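Dasell opens new bird hide and summer survey on the Tristitz marshes

For release: August

Dasell, the wetland trust that looks after the marshes at Tristitz, has opened a second bird hide on the eastern shore and is asking local people to help with its late summer survey of grebes, terns and other water birds.

The new hide looks out over the deeper end of the main lake, where great crested grebes nest in the reeds. It has seats at two heights, a ramp from the shore path and a viewing slot low enough for children and wheelchair users. The path from the car park is 575 metres long and has been resurfaced along its full length. 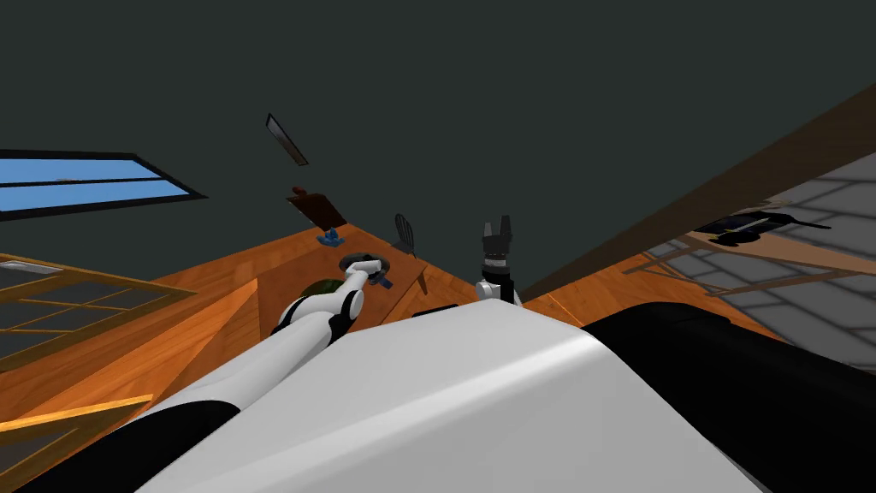 Computer-rendered view: a white gripper lowered to a dark round opening in an orange wooden surface.

The survey covers 19 viewing points, each watched for 40 minutes at dawn and again in the evening. Those taking part will be given a recording sheet and a map, and will be paired with someone who already knows the site. Beginners are welcome. Binoculars can be borrowed from the visitor hut, which opens at 5 a.m. on survey mornings.

Lindalva Pimentel, who runs the survey for Dasell, said: "Grebes are easy to miss. They dive, they come up somewhere else, and by evening the young ones are tucked in against the reeds. Two people watching the same stretch of water will get a much better record than one. We would also like to hear from anyone who walks the north bank early, as we have very few sightings from that side."

Pimentel joined the trust from Bragança, where she worked on river birds. She will lead a short walk before each evening session, starting at the old sluice – stout shoes are advised, as the bank is uneven past the second gate.

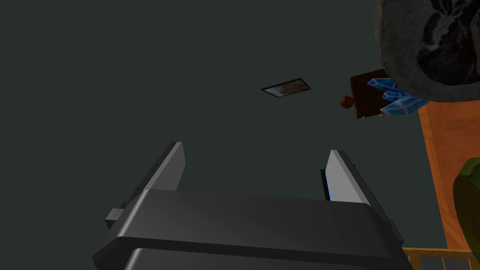 The two fingers of a dark grey gripper, with an open gap between them. Computer-rendered view.

Dogs are welcome on the shore path but must be kept on a lead until the end of the nesting season. The small island and the reed beds remain closed to boats and paddleboards, and buoys mark the limit on the water.

Records from the survey will go into Plustum, the trust's online bird log, where past sightings from Tristitz can be read free of charge. A summary will be posted in the visitor hut in the autumn.

To take part, leave your name at the visitor hut or sign up through the Dasell website. Places on the evening walks are limited and should be booked in advance.

ENDS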